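Notes for the gripper talk – speaker copy, don't hand out

Delali Owusu on first, I'm second. Slot is 45 minutes including questions. If the session before runs over, drop the section on cables and go straight to the scores.

## Opening

Say who we are and keep it short. Most of the room will have seen last year's talk on the arm itself, so skip the arm.

What we wanted to know: we had two grippers that both claimed to suit small parts, and we wanted to pick one before ordering more. The Flisier is the parallel one, wide flat pads, sold as a set with its own controller. The Curkimitz has narrow tapered fingers and takes whatever controller you give it. Ours ran on the Yakubu board because we already had one in the drawer.

Both went on the same arm, at the same bench, with the same operator for the main set. That was me. Delali ran the repeat set a couple of weeks later in March without looking at my sheet.

Click.

## What we asked them to do

Four tasks. Read them out, they're on the slide:

1. Pick a steel washer off a flat surface and put it in the tray.
2. Pick a short length of dowel lying at any angle.
3. Pick a folded cloth by one corner.
4. Move a paper cup without crushing it.

A run was all 4 tasks done once, in that order. We logged 270 runs altogether, split evenly between the two grippers. A pick counted if the part was in the tray or on its mark and the arm had let go of it. Dropped and re-picked counted as a miss. Someone always asks about this, so say it now: no partial marks.

The tasks came from the work we have coming up. We build small assemblies and put them in trays. If your shop handles boxes, our results won't help you much and you'd want to test something else.

## Mounting

Go quickly through this one. The Flisier bolts straight on. The Curkimitz needs an adapter plate, and the first plate we had cut was out by enough that the fingers sat off-centre when you rotated the wrist. You could watch the tips swing in a circle on the camera feed. We had it recut and started the runs again from zero. None of the runs on the bad plate are in the 270.

If there are students in the room, tell them to check this before anything else. Rotate the wrist a full turn over a pencil mark and watch the tips. It takes two minutes.

## Camera placement

This is the part I'd like to spend time on. We tried two positions: one camera on a post over the bench, and one small camera at the wrist looking down past the fingers.

The overhead camera was the easier one to set up. Calibrate it once, leave it alone, and it sees the whole bench. Its trouble was at the moment of the grasp. The arm comes in between the camera and the part, and for the last few centimetres you're guessing.

The wrist camera has the opposite habit. It's poor when the arm is high and good when it's low, and the fingers are always in view, so you know where the tips are relative to whatever you're after. With the narrow fingers you lose very little of the bench behind them. With the Flisier pads we lost a lot more, and had to tilt the bracket forward to see anything useful between them.

Leave this one up while I talk about the surface. Point out the tray on the left and the tips at the bottom with the narrow gap between them. Then point out the pale scratches and the little dark specks. 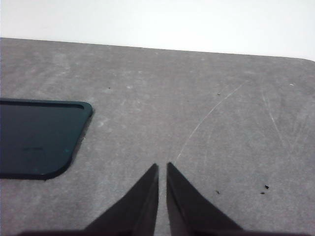
## What the bench surface did to us

We gave the bench no thought at all to begin with. It's grey, it's mottled, and it's had years of use. A person looks straight past a scratch. Our part finder didn't.

The finder is an ordinary contrast-based one, part of the Ondomby package, with the settings left mostly as they came. On the washer task it would sometimes lock on to a speck on the bench and send the arm down to pick up a crumb. On the dowel task it liked the long scratches. It would report a thin pale part lying at an angle, with quite a high confidence, and down went the fingers.

Pause here, people usually laugh.

What we changed:

- Wiped the bench before every block of runs. Cheap and it got rid of most of the false washers.
- Set a minimum size in the finder, slightly smaller than our smallest washer.
- Took a reference shot of the bare surface at the start of each block and subtracted it. This dealt with the scratches.
- Kept the lights the same. We taped over the switch for the dimmer.

We thought about a plain mat and decided against it. The next bench will be scratched as well, and so will yours.

The tray gave us a smaller problem. It's very dark and the inside is slightly reflective, so the finder was happy with the outline but unreliable about anything lying in it. We ended up checking the tray by eye at the end of each run and writing it down. If anyone has a good way to do it automatically, I'd like to hear it at the break.

## Finger shape

Delali takes this section. Notes are hers.

- Flat pads forgive you. If the approach is out by a couple of millimetres, the part still ends up somewhere on the pad.
- Pointed tips don't. Out by the same amount, they push the washer along the bench or pinch it by the rim and flick it.
- The tips win as soon as parts sit close together, or next to the tray wall. The pads need room on both sides and often there isn't any.
- Cloth: the tips were better by a long way. The pads pressed the corner flat and slid off it.
- Cup: the pads were better. More contact, lower force.
- Dowel: no difference worth talking about once the wrist angle was right.

One practical thing. With tapered fingers, start from a small opening and widen only as much as the part needs. We started with them fully open every time, out of habit, and kept knocking neighbouring parts. Changing that one setting did more for the Curkimitz than anything else we tried.

## Controllers

Back to me.

The Flisier controller has force limiting built in and it works well. You set a number and it stops there. What you can't do is read back the finger position quickly enough to use it while closing. We asked the supplier and were told it's a limit of the unit we have.

The Yakubu board gives you position all the way through the close, so you can tell the difference between "closed on a part" and "closed on nothing" before you lift. That saved us a lot of pointless trips to the tray. Force control you have to write yourself. Ours is crude. It closes until the current rises past a threshold, waits a moment and holds.

Show the two traces on the next slide, one with a washer and one empty. Don't explain the axes for too long. The bump is the only part that matters.

## Cables (skip if short of time)

Both grippers have a cable that exits at the side. On the wrist-camera setup there are two cables going round the same joint, and one of them will catch. Loop both with slack, clip them at the forearm and run the wrist end to end by hand before powering up. We pulled a connector out on the second day and lost an afternoon finding a replacement.

## Scores and what we bought

Put the table up. Read the bottom row only.

The pads came out ahead on the cup and on the washer when it was out in the open. The tips came out ahead on the cloth and on anything near the tray. Delali's repeat set had them in the same order as mine on every task, though her cup scores were better than mine for both grippers. She sets things down more gently than I do.

We went with the Curkimitz and the wrist camera for the new bench – mainly for the crowded trays. The Flisier is staying on the old bench for cups and larger parts. If we'd only had one type of job, we might have chosen differently, and I'd say so if asked.

## Questions we're likely to get

**Did we try both cameras together?** Yes, briefly, at the end. It worked well but the timing between the two feeds needs sorting out before I'd trust any results from it.

**Would soft fingertips help?** Probably on the washers. We have a set on order.

**Can people have the data?** The log sheets, yes. Ask them to email Delali. The pictures will take longer because they haven't been sorted.

**Price?** Don't quote prices. Send them to the suppliers.

Leave the contact slide up and take the laptop cable with us this time.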